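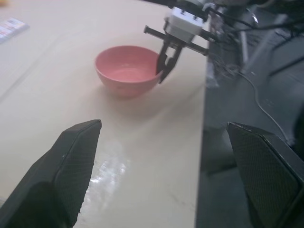 November 15, 2025

Oh, I love this bowl. I have been looking at it all evening and I'm not even a little embarrassed. A pink plastic bowl, that's all it is, salmon pink with no shine to it, and it makes the cream table look like somebody chose it on purpose. (Nobody did. I bought the table in July because it fit through the door.)

I went out to Bromgate this morning for picture hooks and a new dish brush, and I came home with the brush and the bowl and no hooks. It was at the back of Radonjić, on the bottom shelf behind the cake tins, and I walked past it twice and then went back with my heart going like I'd spotted a fox. I paid 3 euros! I would have paid more, and I'm glad they didn't ask.

What gets me is how plain it is. Smooth rim, nice round sides, shallow enough that you can see everything you put in it. The blue one I had in the old apartment in Rudow was deep and narrow, and clementines went to the bottom of it to die. No more of that. Tonight I tried it with walnuts, then lemons, then the garlic and two onions, and the lemons won by a mile — yellow against that pink, I could have clapped.

And the inside looks a touch lighter than the outside when the light gets down into it. I kept moving it an inch this way and that way to see. It does best a little above the middle of the table, where I'd never have thought to put a bowl, with plenty of bare cream all around it. I want to keep it like that. No mail, no keys, no batteries waiting to be taken somewhere. I moved the whole mail pile to the Plilberg shelf in the hall and found a library notice in it from July, so that's 16 minutes on the phone tomorrow, I suppose.

Wiped the table down properly while I was at it, with warm water and a drop of dish soap, and got the sticky ring off from the honey jar. Then I did the chair legs, then the windowsill, then it was dark out and I hadn't eaten. Toast and an egg, very good.

Now I'm wondering about the curtains. The gray ones looked fine yesterday and tonight they look like a rainy bus stop. Something with a bit of pink in it, maybe, or just plain white cotton so the bowl can have the room to itself. I'll measure before I look at anything. The window is 104 across, I think, but I wrote that on the back of an envelope and the envelope is in the pile.

Still need picture hooks.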